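Notebook, bench 2 – natural dye trials, madder and weld
2026-09-11
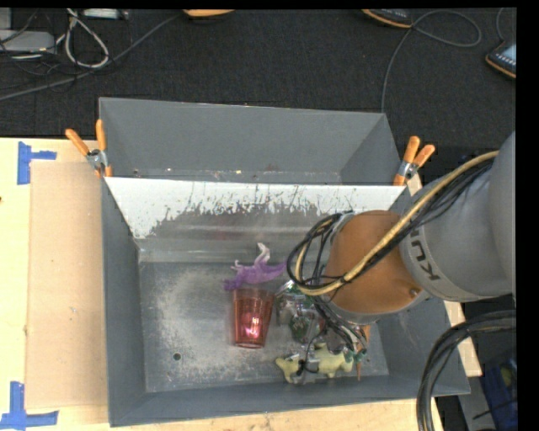 Picking up where I left off with the madder. The second bath off the same roots gave a color I like better than the first! The first was the brick red everybody expects, nice and solid, but the second is a soft coral with some pink in it and it sits so well next to the weld yellow that I pinned the two skeins together on the board by the door. Go and look at them in daylight, not under the tubes.

Recipe so I don't lose it. 100 g of wool (the Zarnano two-ply, scoured on Tuesday), alum mordant at the usual strength, left in the mordant overnight and rinsed once. Madder roots chopped small, soaked, then warmed very slowly. Kept it well under a simmer the whole time. I let it get away from me in the spring batch and everything went brown, so this time I stood over it with the thermometer and did nothing else all morning. Worth it.

Chalk: one pinch in the first bath, none in the second. I meant to add it and forgot. So the coral could be the weaker bath or it could be the missing chalk, and I can't separate those two from what I have. Next run: two jars, same roots, chalk in one only.

Weld notes. The dried weld from Jirnlow is so much better than what we grew ourselves, I'm a little embarrassed for our garden bed. Strong clear yellow in the first half hour, and a skein that went in late still took plenty. Tops and leaves only, I pulled the thick stalks out. Smells like overcooked cabbage. Open both windows.

Overdyeing: dipped one weld skein in the leftover indigo vat and got a proper leaf green on the first dip. Second dip took it to something closer to pine. I only had enough yellow for 6 mini skeins, so the dip series goes one dip, two dips, three dips, and then the same three again with a longer airing between. The longer airing looks more even to me, especially near the ties, where the short ones have pale bands. Tie looser next time anyway. Figure eights, and no cotton string, it drinks up the dye and pinches.

Vat is getting tired. The surface was bluish and dull this morning and the liquid underneath had lost most of its yellow-green. Fed it, warmed it, left it alone with the lid on. If it hasn't come back by Monday I'll start a new one and use the old for pale blues.

Water. I keep coming back to this. The Seidel test strips put our tap on the hard side, which madder likes and the cochineal really doesn't. We have rainwater in the blue barrel, so cochineal gets rainwater from here on, and I'd love to try one weld bath with it too just to see. Please label the jugs! I nearly poured rain into the madder.

Lightfastness cards: the window set has another stretch to go before I pull it in November. Peeked under the flap, which I know I'm not supposed to do. Madder looks unchanged to my eye. The black bean blue has faded badly, a pity, it was such a pretty gray-blue. Onion skin somewhere in between.

Yarn stock. Kostska can do the undyed sport weight in cones, over 1,000 m on each, and the sample ball took the dye beautifully – no greasy patches, no felting, and it kept its bounce after two hot baths. I want to order a cone before the fall batch. The only thing against it is that we'd have to wind our own skeins, and the swift is wobbling again (the bottom peg, same as before).

To do
Split test with chalk and without
Strain and dry the used madder, there may be a third bath in it
More alum, we're down to the bottom of the tub
Cut new sample cards, the wide ones
Fix peg on swift
Try the coral over gray wool, I have a feeling about that one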